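3.2 Cellule d'essai et tâche de rangement 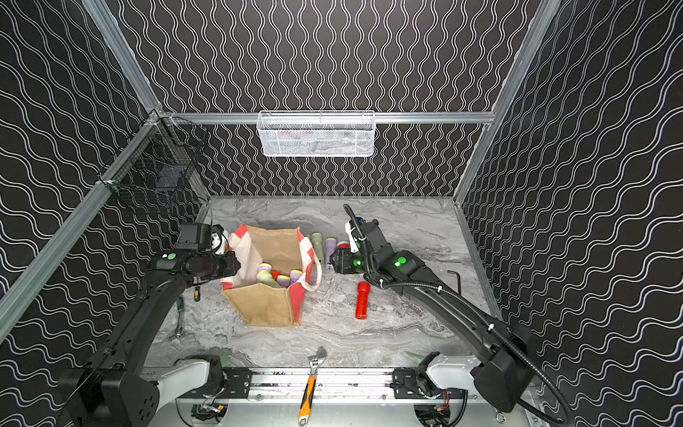
Figure 4. Cellule Wello à deux bras. Quatre lampes de poche se trouvent dans le sac, les autres sur le plan de travail.

Le kit évalué est la cellule Wello, vendue par la société Bunder sous forme d'ensemble prêt à monter : une structure en profilés d'aluminium, deux bras noirs à pince parallèle et leur électronique de commande. Chaque poignet porte une petite caméra (figure 4). Les deux bases sont fixées sur un même rail à l'avant du plan de travail. Nous avons conservé les panneaux à motif ondulé sur les trois parois, sans modifier l'éclairage de la salle.

La tâche retenue consiste à placer de petites lampes de poche dans un sac en toile de jute ouvert vers le haut. Le sac est souple et son ouverture se déforme au contact des doigts, ce qui rend la dépose plus difficile que dans un bac rigide. Des outils à main restent sur le plan de travail – tournevis, clés, clé hexagonale – et ne doivent pas être saisis. La position des lampes est modifiée à chaque essai, celle du sac toutes les dix répétitions.

Nous avons réalisé 600 essais avec le logiciel Ullano fourni dans le kit, sans réglage supplémentaire après l'étalonnage initial. Un essai est compté comme réussi lorsque toutes les lampes sont dans le sac et qu'aucun outil n'a été pris. Ce critère est rempli dans 422 cas. Parmi les échecs, 101 proviennent d'une lampe lâchée contre le bord du sac ; les autres se partagent entre saisies manquées et arrêts de sécurité.

La notice Barreto, qui accompagne la cellule, décrit correctement le montage mécanique mais reste brève sur l'étalonnage des caméras de poignet. Il a fallu reprendre cette étape deux fois avant d'obtenir une précision de saisie stable. Le remplacement des doigts de pince, en revanche, se fait sans démonter le poignet. Les résultats par position du sac sont donnés en section 4.1.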